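Interim Progress Report: Community Tableware Lending Program
Submitted to the Marchetti Fund
September 14, 2024
Prepared by Rekha Sandhu, Program Manager, Hoseson Neighborhood Services

Summary

This report covers the period since the award was confirmed in March. The grant supports a lending collection of reusable tableware for community meals, school events and family gatherings held in the Zornen district. During the period the collection grew to 658 pieces, and borrowing opened to registered groups. Spending to date is $3,050, within the approved budget. One activity, the printed borrower guide, is behind schedule and is addressed under Matters Outstanding.

Collection and Purchasing

The first purchase consisted of bowls, plates and serving dishes in solid colors. Color was chosen as the main sorting method after discussion with the groups that had used our earlier, mixed collection. Under the old arrangement, pieces of similar size were often returned in the wrong crate, and sets went out short. Each color now corresponds to one set, and each set has its own crate, shelf label and line in the lending record.

Bowls make up the largest share of the collection and receive the heaviest use. The majority of requests are for soup or rice meals, and several groups borrow bowls only. Jericho Cabanatuan, who oversees purchasing, has recommended that the second order favor bowls over plates. We agree with this recommendation and have adjusted the order accordingly. The change does not affect the total cost.

Plates were bought in two sizes. The smaller size has been requested less often than expected, and we do not plan to buy more of it under this grant.

Sorting and Checking

Returned pieces are sorted on a large table before they are shelved. The table is covered with a dark green cloth, which protects the glazed and polished surfaces from scratches and makes chips and stains easier to notice. Bowls are grouped by color, stacked, and compared with the lending record. Any piece with a chip or crack is withdrawn and entered in the breakage log.

Purple and pink were the first two bowl sets to be placed under the new procedure. Both are stored in stacks by color, and the pink set is kept to the right of the purple so that crates can be filled in a fixed order.

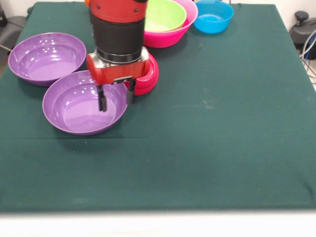
Lending Activity

Borrowing opened to six registered groups, as proposed in the application. In total, 429 pieces were lent during the period. Most loans were for a single meal, with return the following morning. Two groups asked for longer loans to cover a series of events, and these were approved on the condition that the sets be brought back for checking between events.

Losses have been low. A small number of plates were broken in transport, all from one loan, and the group concerned has replaced them. Fasil Hadgu has since added cardboard dividers to the plate crates. No further breakage has been reported from transport.

Feedback from borrowers has been positive on the whole. The most frequent request is for larger serving dishes. The most frequent complaint concerns the weight of the full crates, which some groups find hard to carry up stairs. We are testing a half-size crate for bowls and will report on it at the end of the grant.

Staffing

Yabsira Negash joined the program as lending coordinator and now manages bookings, returns and the lending record. Poul Frandsen continues to provide bookkeeping support one morning a week — this time is contributed by the organization and is not charged to the grant.

Matters Outstanding

The printed borrower guide has not been completed. The draft was written for the old crate system and had to be revised once sorting by color was adopted. The revised text is with the printer, Ikis, and we expect delivery before the next reporting date. Groups are receiving a single-page instruction sheet in the meantime.

The table cloth used for sorting shows marks from regular use. A second cloth will be bought from the supplies line so that one can be laundered while the other is in service.

Next Period

Planned work includes the second purchase of bowls, the half-size crate trial, and the registration of further groups. We also intend to review the loan period — currently one night as standard — and will send any proposed change to the Fund for comment before it takes effect. A full statement of expenditure is attached as Appendix A.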